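Thierry Perrin owns 392 soda cans and wants me to know that 340 of them are full. "The rest I was thirsty," he says.

I'd come over to talk about shelves. My own drinks live in a heap at the bottom of the fridge door, and a friend swore Thierry had fixed this problem for good with little tabletop risers, the kind you'd buy for a spice rack or a houseplant. He picked up his first one for 8 dollars in September and has been bossy about it ever since!

His rule is simple (he has plenty, but this one I liked). Silver cans go up top, red cans stay down on the table, and you leave a gap so your hand fits. I tried it that same night with a riser from Ko, the little shop near my train stop, and my kitchen counter looked like a café.
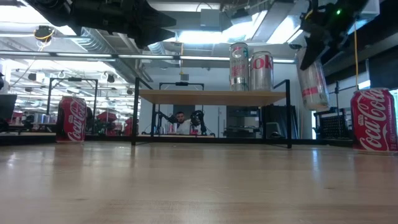
Silver up, red down: cans on and around a small black-framed shelf.

Mixing tall slim cans with short ones is where I get stuck. Thierry lines them up side by side and doesn't fuss. Ostap Pasichnyk, his neighbor and rival, thinks that's a crime and sorts strictly by height, then by color, then (I swear) by how much he likes the flavor. I spent 30 minutes listening to them argue over one diet cola, and then we drank it.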